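Ploklow Merchant Letter
Jun 11, 2020

QR code payments: what we learned from the first shops

In the last letter we promised to come back to the question of QR code payments, and several readers wrote to ask when. So we take it up now, with the results from the Nillberg market street, where the first group of small shops has been using the printed codes since the winter.

For readers who are new to the subject, the idea is simple. The shop puts a printed code near the cash register. The customer opens the Folard wallet on the phone, points the camera at the code, types the amount and confirms. The shop does not need a card terminal. It receives a message on its own phone or tablet when the payment is complete, and the money arrives in the bank account on the next working day.

In Nillberg there were 70 shops in the first group. Most of them are very small: bakeries, a shoe repair, a dry cleaner, two flower stands, a place that sells only buttons and thread. Before this, the majority took only cash, and they told us that the monthly rent of a terminal was the main reason. With the printed code there is no rent. Folard takes a fee from each sale, and the shop sees this fee in the daily report.

The most common complaint was about the amount. When the customer types it, the customer can make a mistake, and at a busy hour the shop owner has no time to look. One bakery was paid 5 dollars for an order that cost much more, and it was discovered only in the evening. For this situation Folard now offers a second kind of code, which the shop makes on its own screen for each sale, with the amount already inside. It takes a few seconds longer, but the customer cannot change the number. Our opinion is that shops with larger sales should use the second kind, and shops that sell coffee or bread can stay with the printed one.
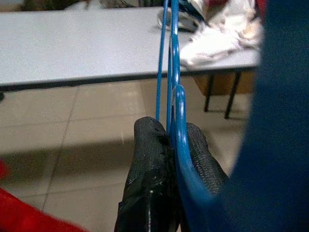
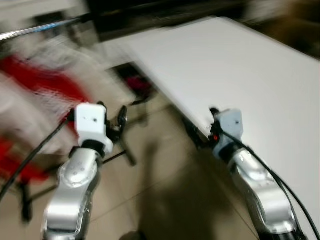
The second complaint was about the confirmation sound. Many owners keep the phone in a pocket or under the counter, and they do not hear it. Some of them began to ask every customer to show the screen, and this makes the line slow. It is also not very safe – a screen can be an old picture from another day. Please trust only the message on your own device. In the settings of the merchant app, under Alerts, you can make the sound louder and choose a longer one. It is also possible to connect a small speaker, and then the app reads the amount aloud.

There was also a question about refunds, and our answer in the spring letter was not complete. A refund can be made from the app on the same day without any fee. From the second day, the sale is already closed, and the refund is sent as a new payment to the customer. The customer gets the full amount, but the fee of the first sale does not come back to the shop. We asked Folard to change this rule and we are still waiting for the answer.

About the numbers, we must be careful. In the last full month, the Nillberg shops had on average 317 code payments each, but the average hides a big difference. A few food shops make most of them, and some others have only a handful in a week. Older customers still prefer cash, and owners say they do not want to push them. We think this is right. A shop should take the money in the way that the customer likes to pay, if the cost is reasonable.

The next group will start in Ledesma in August. If your shop is there and you want to take part, you need a business bank account and a phone or tablet that is not more than 5 years old. Registration is done in the merchant app, and the printed code comes by mail. Please check the name that is printed on it before you put it on the counter. In Nillberg two shops on the same street received each other's code, and for one morning the flower stand was paid for shoe repairs.

Shops that already have a terminal can join too. The two systems work side by side, but the reports are separate for the moment, and your bookkeeper will have to add them by hand. A common report is planned – we have no date for it yet.

Questions about the Ledesma group can be sent as a reply to this letter.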